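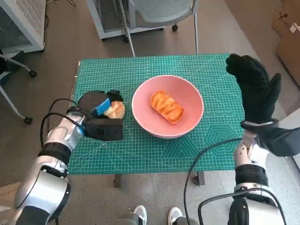
Tiltow Kitchen Chores: Data Card

Summary
Tiltow is a set of recorded two-arm robot episodes covering small food-handling chores: moving bread and pastries into a bowl, clearing the bowl, and passing an item from one side of the table to the other. It was prepared by Bestance to help answer a narrow question, namely which household chores a machine can finish today without a person stepping in.

Contents
The release covers 22 tasks, with 15 episodes per task. The left arm carries a two-fingered gripper and the right arm a humanlike hand. Work takes place on a gridded cutting mat.

Known results
Baked goods placed in a wide bowl are handled reliably. Soft items that must keep their shape are not. Of the 22 tasks, 2 were never completed in any episode: folding a paper bag closed and slicing a roll. These episodes are kept in the release and labeled as failures.

Limitations
All episodes were recorded in one room. Results should not be read as evidence of performance in an occupied home kitchen.

Changes
The August release corrects the labels on 20 episodes.

Contact
Mikkel Þrastardóttir, data steward, Bestance.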